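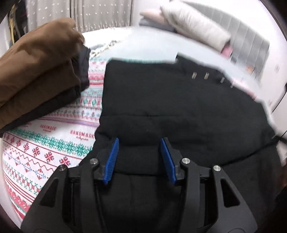 **Progress report to the Damico Fund**
Project: the Wunimau Coat Round
Date: 25/03/2020

Dear all at the Fund,

Thank you again for the grant of £4,000, and for being so patient while we put this report together. It has been a busy winter and a rather muddled start to the spring, so please forgive us if it wanders a little. We would sooner tell you everything than leave something out!

**Where we have got to**

When we wrote our application we said we would visit people at home, help them go through their winter clothes, mend what could be mended and pass on what was no longer wanted. We started in September with a short list of households and a borrowed sewing box, and we have now made 70 home visits. Most are to people who find it hard to lift heavy coats in and out of a wardrobe, or who have lost a husband or wife and simply can't face the rail on their own.

We nearly always work on the bed. We did try kitchen tables early on, but a full-length coat hangs off both ends and somebody always needs the table for lunch. A bed gives you room to lay a dark coat or jacket out flat and go over the seams and fastenings properly, with the folded things put to one side until their turn comes. It also means we have got to know a great many bedspreads, and a cheerful one with red stars and green hearts on a white ground makes looking for a loose thread in black cloth a good deal pleasanter (black on a navy blanket is a misery, as anyone who mends will tell you).

**How a visit goes now**

We have settled into a routine. Everything comes out of the wardrobe first and is sorted by weight, heavy coats and then jackets. Pockets are emptied into a dish. Each piece is then opened out and smoothed down, and we look at the fastenings, the lining, the cuffs and the hem. Linings are the usual trouble, particularly under the arms. Brown and tan jackets with a black lining are awkward because the stitching has to match on one side and not show on the other, and we now carry two threads for the purpose.

Anything being kept is brushed and folded with the sleeves in, or hung if there is rail enough. We had been folding everything in thirds, but thick jackets spring open again when treated that way, so they are now folded once across and laid on top of the pile.

A visit takes longer than we told you it would. We had allowed a morning for two homes and it is nearly always one. People like to talk about where a coat came from, and we don't think it right to hurry them.

**What has been mended and passed on**

So far 24 coats have been repaired and returned to the people who own them. Those that were not wanted went to the rail at Flatari, the shop on the corner of Fan Street, where they are given out free of charge. The staff there have asked for more in the larger sizes and for anything with a hood.

**Spending**

Thread, linings, zips and press studs have cost less than we planned, as a good deal was given to us. Travel has cost more, mainly because the villages beyond Wunimau have lost their afternoon bus. We would like your permission to move the money left under materials across to travel. The full sheet will follow once the last petrol receipts are in.

**What has not gone well**

The labels were a mistake. We bought paper ones, and they tore off in the bags, so for one unhappy afternoon we had four coats and no idea whose they were. All were claimed in the end, and we have changed to cloth tape and a laundry pen.

Home visits are now stopped for the time being, as you will understand. We still have some pieces in hand and will carry on mending those in our own homes, and we are ringing round everyone on the list to see how they are getting on. Two people have asked for help over the telephone with sewing on a button, and that went better than we dared hope.

**What we would like from you**

Could you let us know whether the end date can be moved, and whether you are happy with the change to the travel money? A line by email is plenty.

With very warm thanks,

The Wunimau Coat Round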